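Open House at the Grotness Center

The Grotness Center for Sport Leadership opened its doors for an afternoon in December, and I drove over with two colleagues from our athletic department. We run a small program, 16 teams on one campus, and we have been asked to write a new plan for how we hire coaches and how we handle complaints from athletes and staff. The center has done this work with schools our size for several years, so the visit seemed worth the gas.

Parking is behind the building, off Conneely Street. The front entrance was closed for repairs and we went in by the side door, where a student gave us name tags and a printed schedule. Around 40 people had signed up. Most of them were from colleges, with a few high school athletic directors and a group from a youth hockey league.

The first session was in the main lecture room and started at 1:15. Kieran Phelan, who directs the center, talked for half an hour about its climate survey. The survey went out last spring to coaches, trainers, equipment staff and office workers in the member programs, and 1,476 people answered it. He spent most of his time on the questions about reporting. A large share of the people who said they had seen or heard something offensive at work had told a friend or a family member about it. Far fewer had told a supervisor. When asked why, the most common answer was that they didn't know who was supposed to receive the report.

Phelan said that programs often put their policy in the staff handbook and stop there. He asked us to raise our hands if we could name the person in our own department who takes complaints when the complaint is about the athletic director. I could not. Neither could my colleagues, and we talked about it on the way home.

After that we were split into groups and taken around the building. Ours went upstairs first, to the archive. It holds hiring notices, search reports and staff directories from college sports going back to the 1970s, donated by schools or by retired administrators. The archivist had laid out a set of football staff directories in order by year so we could see how slowly the names and faces changed. Some of the early search files are only two pages long, with a list of phone calls and the name of the coach who got the job.

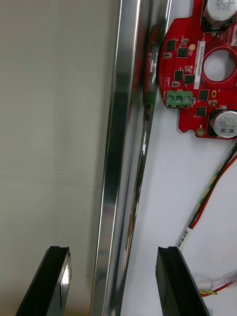 The next stop was the hiring workshop, held in a classroom on the same floor. We were given a packet for a made-up assistant coach opening at a school called Skamis College and asked to write the job notice in 20 minutes. Then the staff went through the notices line by line. Ours had asked for "a proven track record at a major program," and the instructor pointed out that this one phrase would remove most of the people who had come up through smaller schools, women's teams or historically Black colleges. She suggested we list what the coach would have to do in the first year and ask for evidence of that. It was a useful exercise and I would have liked an hour for it.

The workshop also covered interview questions. The center recommends the same questions in the same order for every candidate, scored separately by each person on the panel before any discussion. One of the high school directors said he has only two people to put on a panel, and one of them is himself. The answer was to borrow someone from another school, which he said he would try.

Coffee was at 3:30 in the lounge, with a table of handouts. The center sells its full guide, called Drila, as a binder with worksheets. It costs 200 dollars for member programs and 725 dollars for everyone else, and the second price includes a half day of phone support. We are not members. I looked through the sample copy and thought the chapters on exit interviews and on social media and email were the strongest. The chapter on recruiting athletes was thin.

The last part of the day was a panel of three former players who now work in league or college offices. They were asked what had changed since they played. One said that there are more statements now and that she reads them to see if a date or a name is attached. Another talked about his first office job, where he was asked to sit on every diversity panel the department held and was never invited to a budget meeting. There was time for four questions from the floor, and two of them were really speeches.

We left a little after 5:00. The schedule had promised a look at the training room for officials, but our group ran late and missed it. The center plans to hold the open house again next year, and sign-up will be through its mailing list. Bring a sweater, as the lecture room is cold.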